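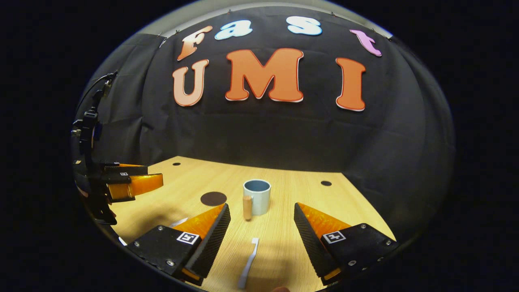

Siloline to Open Zorndale Workshop to Visitors, Provided They Wipe Their Feet

ZORNDALE – Siloline, the jewelry maker known for silver chains and for answering its phone only before lunch, will open its Zorndale workshop to the public every Friday in September. Visitors can watch rings being sized, chains being soldered and benches being swept, the last of these with unusual care, as the sweepings contain gold.

The open days mark the launch of Ghasemi, a collection of 88 pieces in sterling silver and 14k yellow gold. It includes stacking rings, hinged cuffs, drop earrings and one brooch that took longer to make than everything else put together. Prices start at $373 for a plain silver band and rise from there at a pace the company describes as reasonable.

"People ask why a plain ring costs what it does," said Nhàn Hà, founder and head goldsmith. "I used to give them a long talk on alloys. Now they can come and watch me file the same inch of metal for an afternoon, and I get to save my voice."

Each piece in the collection is cast, filed and polished in the workshop. Stones are set by Nhi Trình, who joined Siloline as an apprentice and now has the best chair. Her work for Ghasemi includes a pair of moonstone earrings with a very thin bezel, a garnet signet ring, and a tourmaline pendant that was finished twice, the first version having gone down the back of a radiator.

"We did get it back," said Trình. "It lives in my drawer. I don't take it out much."

Visitors may bring jewelry of their own for a free cleaning and a check of clasps and prongs, limited to 5 items per person. Siloline will also buy back old gold at the day's rate, less a small refining fee. The workshop can't value family heirlooms on the spot and asks guests not to settle inheritance disputes at the counter – there is a bench outside for that.

Tours run at 10 a.m. and 2 p.m. and take 20 people each. Booking is free and can be made by phone, in the morning, or in person at the front counter. Closed shoes are required, and long hair should be tied back near the polishing wheels.

The Ghasemi collection will be sold at the workshop and through Zodska, which has carried Siloline's chains for several years and has asked, politely, for the brooch to arrive on time. As of this release it is still being polished.

Press contact: Nhi Trình, Siloline, Zorndale. Samples can be loaned for photography and must be returned.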